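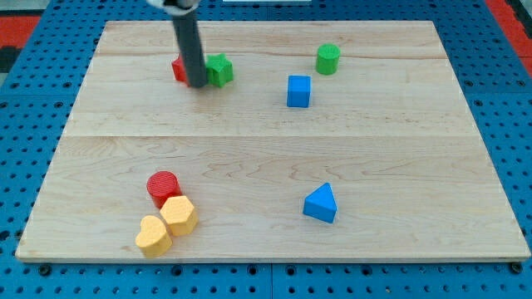

上周把推块任务的控制栈重写了一遍，趁还记得，把过程写下来。代码在内部仓库里，暂时不放出来，所以这篇主要写思路和踩过的坑，给以后接手的人看，也给三个月后的自己看。

先交代任务。机械臂末端装一根杆，没有手指，不抓，只能推。操作员用一句话下指令，比如“把蓝色方块推到绿色星形旁边”，系统要把话对到具体的块上，然后在木板平面里规划推的路径，一直推到满足条件或者超时。块的颜色有红、黄、蓝、绿，形状有星形、心形、六边形、圆柱、方块、三棱柱。同一种颜色会有两块，同一种形状也会有两块，比如圆柱就有红的和绿的，所以颜色和形状都得认对，只认一个不够。

旧版是八月份赶出来的，项目名叫 Kudero，原来只打算跑一次内部演示。结构很简单：相机出图，检测器出框，框中心换算到板面坐标，状态机决定下一步往哪推，然后发速度指令。所有东西在一个进程里，一个大循环。演示的时候能跑，后来大家要在上面加东西，就加不动了。检测慢一点，控制就跟着慢一点；谁在循环里多打一行日志，杆的动作就能看出顿挫。

新版叫 Gotico，拆成四个进程：感知、状态估计、规划、控制。进程之间走共享内存加一个很小的消息头，消息头里只有序号、时间戳和长度。之前试过用现成的中间件，功能当然全，但我们只有一台机器，四个进程，用不上那些服务发现之类的东西，调试时还要多查一层。Jessie MacAulay 一开始不同意，她觉得自己写通信层早晚要还债。我们讨论了一个下午，最后的约定是：通信层不超过三百行，超过就换回中间件。现在是241行。

感知部分

检测器没换，还是原来那个分割网络，只是重新标了一批数据。旧数据集的问题是块之间离得太远，标注的时候很干净，实际推起来却经常挤在一起。两块黄的挨着，网络就容易给出一个连着的轮廓，心形和六边形并成一个奇怪的东西，分类分数还不低。新加的数据里专门摆了很多同色相邻的情况，一共2792张，标了两轮，第二轮由 Chia-jung Fu 复查，她改掉了不少边界。

标完之后，同色粘连的错误少了很多，但没有消失。剩下的在状态估计里处理，后面会讲。

另一个麻烦是遮挡。杆从上方伸下来，推的时候离块很近，总有一块会被挡掉一部分。旧版的做法是没检测到就当它不在，于是状态机会突然认为目标丢了，退回到搜索，杆抬起来，目标又出现了，再放下去，又丢了。这个循环我录过一段，来回了十几次才超时。新版里杆的位置是已知的，由关节角算出来，把杆的模型投到图像上得到一个遮罩，遮罩里的像素不参与“看不见”的判断。块被遮罩盖住多少，观测的权重就降多少，但不会直接判丢。

这里有个细节花了我两天。杆的遮罩要和图像时间对齐，关节角的时间戳是控制器给的，图像的时间戳是驱动收到帧以后打的，两者差了一截曝光加传输的时间。静止时看不出来，杆一动，遮罩就落在杆的后面，露出来的那一条杆身会被当成背景变化。最后的办法很土：让杆在板面上方匀速来回走，用图像里杆的边缘和投影边缘做互相关，求出一个固定延迟，写进配置。每次换相机参数都要重新跑一遍，脚本叫 calib_delay，在 tools 目录下。

状态估计

旧版没有这一层，检测结果直接用。新版给每个块维护一个位姿：x、y、朝向，再加一个类别概率。因为块只在板面上滑，不考虑翻倒，三个自由度够用。翻倒的情况单独有个检查，轮廓和类别长时间对不上就报警停机，让人去摆正。

预测这一步分两种情况。杆没碰到的块，认为不动，过程噪声给得很小。杆可能碰到的块，用一个准静态推动模型往前推一步，噪声给大。模型很粗糙，摩擦系数是一个常数，接触按点接触算。我试过更细的接触模型，效果几乎一样，每步却要多花好几倍时间，就没留。

数据关联用的是最普通的匈牙利匹配，代价里有距离、颜色、形状三项。颜色的权重最高，因为它最稳。形状在近距离时不可靠，特别是圆柱和六边形，从相机的角度看，边缘模糊一点就很像。好在每次开局都会登记一遍有哪些块，登记完以后集合是固定的，不允许中途冒出新块。两块黄的粘成一个轮廓时，因为知道应该有两个，就拿上一帧的两个位姿去拟合这个合并的轮廓，而不把它当成一个新的东西。这一条规则解决的问题比我预想的多。

圆柱的朝向没有意义，早期版本里我忘了去掉，滤波器一直在给它估一个角度，顶面的纹理让这个角度到处飘，规划器又会因为角度变了重新规划。从日志里看就是杆在圆柱旁边犹豫。后来按类别设了对称性：圆柱任意角，方块九十度，六边形六十度，星形按角的数量来，心形没有旋转对称。三棱柱要看怎么放，我们规定只处理三角形端面朝上的摆法，按一百二十度算。

规划

规划器每次只考虑推一块。输入是目标块、目标位置和其他块的位姿，输出是一串推的动作，每个动作由接触点、方向和距离组成。做法是采样：在目标块的轮廓上取接触点，每个点取几个方向，用同一个准静态模型往前滚，按代价排序，留前几名继续展开。单次规划上限2000个节点，到了就拿当前最好的先走，走完一段再规划。

代价函数改过很多版。最初只有离目标的距离，结果它很喜欢贴着别的块推，顺手把旁边的也带走。加了对其他块位移的惩罚以后好很多，但惩罚太大又会绕很远的路，有时候绕到板边上去。板边前面有一道很浅的凸起，块抵到那里以后从外侧就没法下杆了，只能沿着边蹭，很难看，也很慢。所以又加了一项边界代价，离边越近涨得越快。现在的权重是手调的，放在一个 YAML 里，Chia-jung 写了一个小脚本，可以拿录好的局面批量回放，改了权重马上能看到哪些局面变好、哪些变差。没有这个脚本，我大概会一直凭感觉调下去。

回放集有1272个局面，都是从实际运行里截下来的，块挤在一起、杆遮住目标、目标靠边，各种都有。全部跑一遍不到二十分钟，提交前必须跑。

语言那一层暂时没动，还是旧的解析器，把句子对到动作类型、目标块、参照物三个槽里。“旁边”“左边”“两块之间”能处理，“稍微往右一点”也能处理，一点是多少写死了，三厘米。有人问为什么不用大模型，可以用，接口也留了，但我想先让下面几层稳定，不然出了错分不清是听错了还是推错了。

控制

控制进程跑在单独的核上，频率固定，只做三件事：取最新的动作，算末端速度，检查限位。规划没来新动作就把当前动作做完，做完还没有就减速停住，杆抬高一点等着。旧版里没有“等着”这个状态，规划慢的时候控制会重复上一条速度指令，有一次把块一路推出了木板，掉在下面蓝色的孔板上。

杆尖离板面的高度是另一个要调的量。太低会刮到木头，太高会从块的上缘滑过去。板子不是完全平的，是几条木料拼起来的，我拿塞尺在几个位置量过，中间和四角有差别。现在用一张很稀的高度表做双线性插值，够用。换板子要重新测，测量步骤写在 README 里，请不要跳过，Skinner 那边的同事跳过一次，木板上现在还有一道印子。

工具

日志格式换了。旧版各写各的文本，时间戳格式都不一样。新版四个进程写同一种二进制格式，文件头里带着配置的哈希，回放时哈希对不上会提示。可视化用的是以前给 Iketti 写的查看器，改了几处：可以把检测轮廓、滤波后的位姿、规划出的动作和杆的遮罩叠在同一帧上，按空格单步。大部分问题都是这样一帧一帧看出来的。

已知问题

一、两块同色又同形的情况没有测过，现在的块里没有这种组合，关联部分也没有专门处理。

二、块抵着块推的时候，模型只算直接接触的那一块，被间接推动的要等下一帧观测才更新，推得快时会滞后。

三、环境光变化大时，黄色的分数会掉，傍晚不开灯尤其明显。曝光锁死以后好一些。

四、规划器偶尔在两个代价相近的方案之间来回切换。加了一个小的切换惩罚，次数少了，还有。

五、延迟标定脚本假设杆的速度是匀速，加减速段要手动裁掉，还没自动化。

接下来先做第二条，Jessie 有一个多块接触的简化写法，正在拿回放集试。第五条谁有空谁做，工单已经开了。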